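Reedición en vinilo del segundo álbum de Trurnach

27 de agosto de 2018

El sello Mandeo ha confirmado la reedición en doble vinilo de «Clodosham», segundo disco de estudio de la banda Trurnach, descatalogado en formato físico desde su primera tirada. La nueva edición consta de 912 copias numeradas y se fabrica en 180 gramos, a 45 rpm, con los 7 cortes originales repartidos en cuatro caras.

La remasterización se realizó en julio en los estudios Byun a partir de las cintas de media pulgada. Las transferencias se hicieron a 96 kHz y 24 bits, sin reducción de ruido. El nuevo máster reduce la compresión del bus general y recupera el final completo del último tema, que en el CD terminaba con un fundido 29 segundos antes.
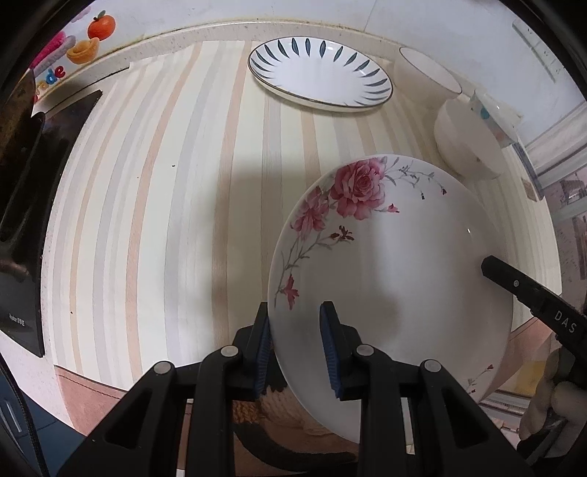 El corte de lacas se efectuó a media velocidad. Mandeo indica que las pruebas de prensado de la cara C fueron rechazadas una vez por distorsión en los surcos interiores y que se volvió a cortar con menor nivel. Las caras A, B y D no sufrieron cambios.

La carpeta es desplegable e incluye un encarte con las letras y la ficha técnica de grabación, corregida respecto a la primera edición, donde faltaban los créditos de mezcla de dos canciones. No se incluyen maquetas ni tomas en directo. El código de descarga da acceso a los archivos en FLAC y WAV.

La reserva se abre en la tienda del sello, con un límite de dos copias por pedido. Los suscriptores de este boletín recibirán el enlace por correo.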